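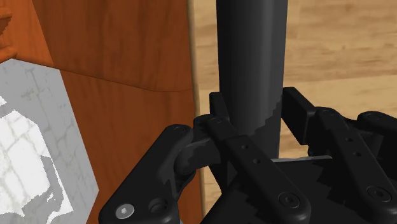 Laitinen to Open Second Eyewear Shop in Ukport

March 20, 2019

Eyewear maker Laitinen will open its second Ukport store in May, taking over the former shoe shop at 77 Kalel Street. The store will carry the full Vadora line of sunglasses, which has been sold only by mail until now.

Owner Venla Laaksonen said the shop will stock 23 frame styles, six of them new this spring. Prices start at $85, and prescription lenses can be ordered at the counter.

"People want to try them on first," Laaksonen said. "We heard that a lot."

The company sold 2,000 pairs of Vadora sunglasses last year. Its downtown store will stay open with the same hours.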